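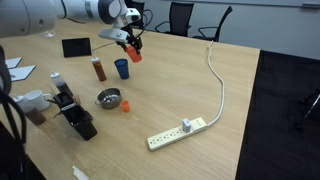
Table layout with cups in two colors, a small two-handled pot, sauce bottle and utensil caddy.

Lodholm Tabletop Items

README and data card, release 7

Summary

Lodholm Tabletop Items is a register of small things that end up on shared tables: cups, mugs, glasses, bottles, pots, utensil holders, and the office items that get mixed in with them. It covers 219 registered items and 151 table layouts. Each layout is a record of which items were on a table and where they stood relative to each other. The label file has 2,000 rows, one row per item per layout.

The register is meant for work on naming, grouping and tidying. It has no nutrition data, no prices and no condition grading.

Contents of the release

items.csv: one row per registered item
layouts.csv: one row per table layout
labels.csv: one row per item in a layout
relations.csv: pairs of items with a relation such as "right of" or "behind"
groups.txt: definitions of the item groups
CHANGES.txt: changes since the first release
LICENSE.txt: terms of use

All files are UTF-8 with Unix line endings. The CSV files use a comma as separator and double quotes around any field that contains one. The first row is a header. Empty fields are left empty; the strings "NA" and "none" are not used.

Item groups

Every item belongs to exactly one group.

drinkware: Cups, mugs and glasses. A vessel with a handle is a mug. A vessel without one is a cup, unless it is clear glass, in which case it is a glass. Plastic tumblers are cups.

bottles: Anything with a neck or nozzle and a cap. Squeeze bottles are included. The contents are recorded in a separate field and only by color, for example "reddish-brown" or "dark". A guess at the contents goes in the note field with a question mark.

cookware: Pots and pans, with or without lids. A lid that is off its pot gets its own row.

holders: Caddies, trays, baskets and racks. A holder and the things in it are labeled separately where the things can be told apart. A bundle of utensils or straws may be labeled as one item with the value "mixed" in the type field.

paper: Loose sheets, napkins and notebooks. Sheets that overlap are still separate rows.

electrical: Power strips, plug adapters, chargers and cords. An adapter plugged into a strip is its own row, with the relation "in".

other: Upright panels, containers without a clear use, and anything the annotators could not agree on. A brown translucent container is "other" until somebody can name its use.

Fields in items.csv

item_id: text, unique within the register
group: one of the groups above
type: text, lower case, singular
color_main: one value from the color list
color_second: one value from the color list, or empty
material: filled only where the item was handled by the person registering it
twin_of: item_id of a matching item, or empty
note: free text

The twin_of field needs some care. Orange cups of the same shape are common in the layouts, often two at a time, and they get separate item_ids even though they match. Do not merge them. A layout with two matching cups has two rows in labels.csv.

Color list

white, cream, gray, black, brown, reddish-brown, orange, yellow, green, blue, red, steel, clear

Cream is kept apart from white; the power strip in the registered set is cream and white plug adapters are white. Steel is used for bare stainless steel only. Clear means that the item can be seen through and has no tint. A tinted item takes the name of the tint, and "translucent" goes in the note field.

Fields in labels.csv

layout_id: text, points to layouts.csv
item_id: text, points to items.csv
posture: upright, tilted, lying, flat
support: table, item, raised
partly_hidden: yes or no
edge: yes if the item reaches or crosses the table edge

"Raised" in the support field means that the item is not resting on anything that belongs to the layout. A cup that is up off the table is raised, and its posture is recorded separately. Most raised cups are also tilted. A cup standing inside another cup is "item".

Fields in relations.csv

layout_id, item_a, item_b, relation

Relations are read from one fixed side of the table, given in layouts.csv as view_side. Allowed values are left_of, right_of, in_front_of, behind, above, below, in, on. A pair is listed once. If the relation is "left_of", the reverse is implied and is not stored. Pairs that stand far apart are usually not listed, so a missing pair says nothing about position.

Rooms and furniture

Layouts were recorded on long tables at Dranudley. The tabletop finish is noted in layouts.csv as "light wood, visible grain" or "other". Chairs are not registered items and have no rows. The same goes for whiteboards, carpet and walls. The field chairs_present holds yes or no and is not broken down further.

How the labels were made

Each layout was labeled once and checked once by a second person. Disagreements on group were settled using groups.txt. Disagreements on color were settled by taking the broader color. The most frequent dispute was cup against small container, followed by white against cream.

Item registration was done by Jusex. The group definitions were drafted by Đỗ and revised in May, when "holders" was split from "other". Rows labeled before the split were moved by hand, and some caddies were missed. See CHANGES.txt for the item_ids.

Known problems

Utensils standing at angles in a caddy are undercounted. The "mixed" type was applied freely in the early layouts.

Clear glasses at the back of a table are sometimes missing from labels.csv. A check against relations.csv finds a few of them.

Cords that hang over the table edge are labeled in some layouts and left out in others.

The electrical group is small. Do not use it for anything that depends on variety.

The edge field is empty for paper in several layouts.

Loading notes

Read item_id and layout_id as text. Several ids begin with a zero and some spreadsheet programs will drop it. Join labels.csv to items.csv on item_id before filtering by color; labels.csv has no color field of its own.

Terms

Use and redistribution are permitted with this file included. Changed versions must carry a different name. Corrections are accepted as a CSV with the layout_id, the item_id, the field name and the proposed value. Corrections without an item_id are not processed.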